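皮带应该留在裤子上吗？

作者：Darius Tamošiūnaitė

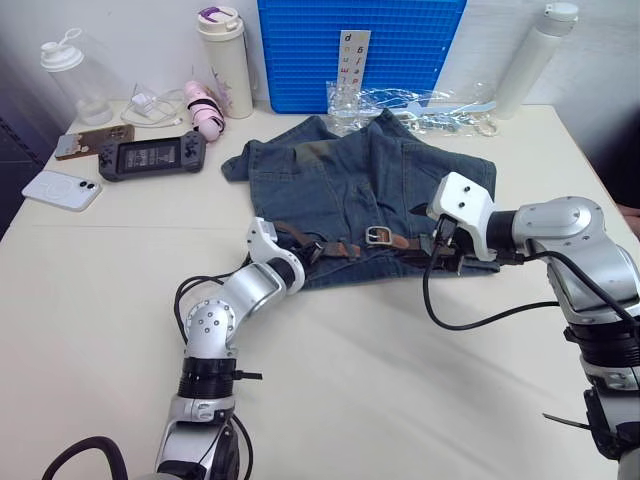 一个家里的小争论

我在 Indcombe 住了十二年，中文是到了这里以后跟邻居学的，所以请读者原谅我写得慢，有些句子也许不太自然。今天我想谈一件小事：牛仔裤洗之前，皮带要抽出来，这个大家都同意。可是洗好、晾干、收进来以后，皮带要不要马上穿回去？

我的意见是：要。而且要在桌子上穿，不要等到穿在身上再穿。

我知道很多人不同意。我的朋友 Geeta Gautam 把她所有的皮带卷起来，放在一个抽屉里，像面包店里的肉桂卷。她说裤子归裤子，皮带归皮带，混在一起柜子就乱了。她的柜子确实比我的整齐，这一点我承认。

为什么在桌子上

人站着穿皮带，后面的两个裤耳是看不见的，只能靠手去找。我自己常常漏掉正后方的那一个，到了下午才发现皮带跑到裤腰上面去了。有一次我在 Jimwood 的图书馆还书，是后面排队的一位太太告诉我的。她很客气，我很不好意思。

裤子平放在桌上，情况就不同。一只手在裤耳旁边捏住皮带，另一只手压住靠近另一头的地方，皮带就不会扭。穿过一个，拉一点，再穿下一个。旧的牛仔裤布料软，容易堆在一起，所以每穿过一个裤耳，我会停下来，用手掌把裤腰抹平。这个动作花不了多少时间。我一边听广播一边做，一条新闻还没有播完，裤子已经好了。

桌子最好是浅色的。我以前在深色的床单上做这件事，深色裤耳和深色布混在一起，眼睛很累。后来换到白色桌面，舒服多了。

关于方向

这里我要说一个会引起争吵的问题：从左边穿还是从右边穿。Masanobu Nagano 是我以前的同事，他在服装店工作过，坚持男裤一定要从穿的人的左边开始。我按照他的办法做了很久，后来发现我的皮带扣总是在我不习惯的一边，因为我是左撇子。现在我从右边穿，他每次看见都叹气。我认为，只要一家人里每个人知道自己的方向，就没有错。麻烦的是替别人穿。我给我儿子穿皮带的时候常常穿反，他要全部抽出来重来，这样我的好意就变成了他的工作。

反对的理由

反对我的人有一个很好的理由：皮带留在裤子里，挂久了会把裤腰拉变形，尤其是金属扣比较重的那种。我试过把这样的裤子折起来放，扣子又会在布上压出一个印子。Akinyi Rotich 读了我的初稿以后写信告诉我，皮子也需要休息，一直弯在同一个地方，孔的周围会先裂开。她修过很多年的皮鞋，我相信她。

所以我把意见改小了一点。每天穿的那一条裤子，皮带应该在里面。换季收起来的裤子，皮带应该拿出来，挂直。过去我没有分开这两种情况，说话太绝对了。

我为什么还是坚持

早上七点的时候，我的脑子不好用。找袜子，找钥匙，再找皮带，三件事里一定有一件做不好。晚上把裤子收进来，趁它还平平地躺在桌子上，顺手把皮带穿好，第二天早上就少找一样东西。Geeta 说，她早上打开抽屉，一眼就看到皮带，也不用找。可是她有二十条皮带，我只有两条，其中一条还常常在别的裤子上。

我母亲以前也是这样做的。她把父亲的工作裤铺在厨房的桌上，穿好皮带，扣子朝上，再对折，搭在椅背上。那时候我以为这是裤子本来的样子，商店里卖的也是这样。结婚以后我的妻子问我，为什么你的裤子没有人给你穿皮带就不会穿了，我才知道这是母亲每天晚上做的一件事。

如果您家里有别的做法，请写信给我。特别想听左撇子读者的意见，Masanobu 说他也会看。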